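Wálter Huanca Says No to Second Season of "The Tamayo House"

Wálter Huanca will not come back for the second season of "The Tamayo House", his agency confirmed in November. The actor, who played the older brother Ilberg in all episodes of the first season, told the producers about his decision before the new scripts were finished.

Fans were already worried. Two weeks ago the official page of the series published a group photo of the cast, and Huanca was missing from it. The photo received 2,342 comments in one evening, and most of them asked the same question.

In a short message to his followers, the actor wrote that he is grateful to the whole team and that there was no fight with anybody. "I was away from home for 90 days for the first season, and my daughter learned to walk without me," he wrote. "This year I want to be in my kitchen." 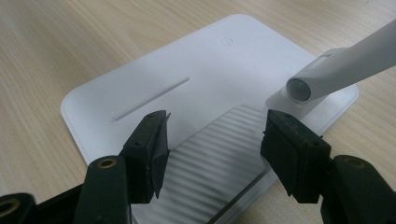
What happens with Ilberg?

The producers did not explain yet how the character will leave the story. One gossip site wrote that Ilberg will be sent to prison, another one that he will marry and move abroad. A spokeswoman for the series called both versions "very creative" and did not want to say more.

It is also not decided if another actor will take the role. According to the spokeswoman, around 40 people have been invited to auditions, but these are for several new characters.

Filming starts in Wedirthorpe after the winter, with the same director as before. Huanca himself will be seen next in the stage comedy "Bresside", where he plays a hotel owner who cannot sleep. His mother in the play is performed by an actress of 81 years, and he said in a radio interview that she knows her lines better than he does.

Tickets for the first shows of "Bresside" are already on sale at the theater.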